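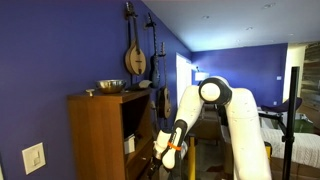

The violet wall, with mandolin, guitar and the bowl that lives on the cabinet.

Jarside music room: questions we keep getting

Can I take an instrument off the wall?
Yes, with two hands. Please put it back on the hook it came from – the guitar doesn't fit the mandolin's hook, however firmly you insist.

Is the mandolin in tune?
It was in July. There is a tuner at the front desk, and you are welcome to use it before rather than after.

Why violet?
The tin said Distum Blue. We bought two tins and had opened both by the time anyone held a brush up to the light. There have been 204 comments in the visitors' book on the subject, and we have read most of them.

Where do I put my coat and case?
Coats can go in the closet with the white doors. The wire shelves are for boxes and spare bedding, so leave your case by the wall, clear of the light switch.

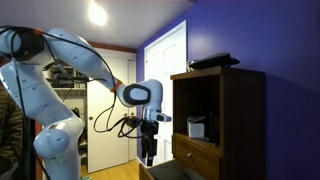
Rosser wrote in to say that the brass doorknob wants a pull and a slight lift, and that anyone who twists it harder will be there all evening. We tried it and have nothing to add.

Can I put my keys in the steel bowl?
You can. So does everyone else, so know your own keys.

How do I book?
Through the Revgate office, up to two weeks ahead. Cancel by noon the day before, or we keep the deposit and spend it on strings.

Last updated June 21, 2021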